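# Summer Math Workshop: Common Questions

The elementary math workshop returns to Sumham School this July. Most of what families asked us last year is answered on this page. Last updated 17/05/2019.

## Who can sign up?

Any student finishing grades two through five in the Sumham district. Students who live in the district but attend school elsewhere can also apply, and they are placed after district students. We have 80 seats.

## How long does it run?

The workshop meets for 13 mornings. Doors open at 8:15 and classes end at noon. There is no afternoon care at the school, but the Guretska Community Center runs its own program and sends a bus at 12:10. You need to register with them separately.
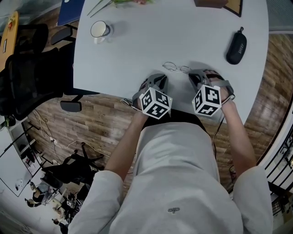 ## What does it cost?

The fee is $235 per student and covers all class materials. Families who qualify for free or reduced-price lunch pay nothing. Check the box on page two of the form and the office will confirm it with your school. You do not need to send paperwork.

## What will my child work on?

Grades two and three spend most of their time on addition and subtraction with regrouping, measurement and telling time. Grades four and five work on fractions, long division and word problems. Each morning starts with a short group problem, followed by small-group work and a game – usually cards or dice.

## Is there a test?

Students do a 20-minute placement exercise on the first morning so teachers can form groups. It is not graded and does not go in the school record. Groups can change during the workshop if a child needs easier or harder work.

## Do students use computers?

For part of the morning, yes. We use the Skivunon practice program on school tablets. Your child will get a login on the second day and can keep using it at home through the end of summer. 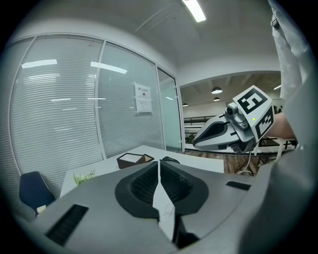 *Two hand-held grippers, one of them raised.*

## What should my child bring?

A pencil case, a water bottle and a snack without nuts. Please label everything. Calculators stay at home.

## Where do we park?

Use the Fuchs Street lot. The front circle is for buses only until 8:30. If you are walking your child in, use the side door by the gym.

## What if my child misses a day?

Call the office before 8:00. We can send home the practice sheets, but we can't make up class time or refund single days. Full refunds are available until the Friday before the workshop starts.

## How do I register?

Pick up a form at the main office or mail one to 717 Fuchs Street. Seats are filled in the order forms arrive, and we keep a waiting list once they are gone.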